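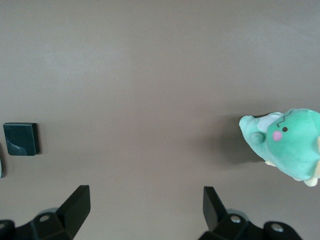
Dark square block and green plush toy on the tabletop.

Printing the Harbor Back In: a community printmaking show
Final project report, Arts in the Community module
5 min read

Our group wanted to find out if people who had never made a print would be willing to make one, put their name on it and hang it in public. They were! We ended the project with 60 prints on the walls of the old ticket hall on Ait Ali Street, and I still get a bit giddy thinking about the opening night.

The group was Hanane Mahrous, Chaimae Nasr, Donnie Forsyth and me, Ghizlane Mansour. Our tutor was Asmaa Bouazza, who pushed us hard on the budget and was right to.

How it started

Chaimae had been collecting old labels from the fish crates that used to come through the harbor. The lettering on them is wonderful, very fat and a little crooked, and she brought a folder of them to our first meeting. We talked about making a small book. By the end of the afternoon we had dropped the book and were planning open workshops, where anyone could cut a linoleum block of something they remembered from the waterfront and pull a print from it.

We wrote to the Elari Print Room to ask for press time. They gave us two evenings a week through November, and let us store our paper on their drying racks.

The workshops

We ran nine sessions. The first was a mess, to be frank. Donnie had planned a long talk on the history of relief printing and people just wanted to get their hands on the tools, so from the second session he cut it down to a few minutes and did the rest while walking between the tables. That worked much better - people asked him things when they needed to know them.

The hardest part to teach was that the image comes out backward. We had a lot of boat names reading the wrong way around. Hanane started handing out tracing paper so everyone could flip the drawing before cutting, but several people liked their backward names and kept them, and those prints were some of the most popular in the show.

Water-based ink was easy to clean up but it dried too fast on the slab. We switched to Puvex ink after trying a sample tube and got a richer black. It needs longer on the rack, and we had to move our framing day because of it.

Hanging the show

The ticket hall has two long walls and terrible lighting. We hung everything unframed with bulldog clips on wire, apart from five larger prints, which we framed and put opposite the door. Chaimae's crate labels went in a glass case in the middle (borrowed from the library). Each print had a card with the maker's name and one sentence about the memory behind it. Visitors spent longer with the cards than we expected.

What we would change

We left the cards until the last evening and some have spelling mistakes. We should also have asked for permission to photograph the prints when people signed up, as we had to chase everyone afterward. Next time I would book the hall for longer too. Several makers wanted to bring family and missed it.

Asmaa has asked if the crate labels could be shown again in spring, with a smaller set of prints next to them. Chaimae is already sorting the folder.

Recent projects
Sound map of the Statcombe footbridge
Weaving with packing tape
A mural for the bus station: planning report
Portraits from the night market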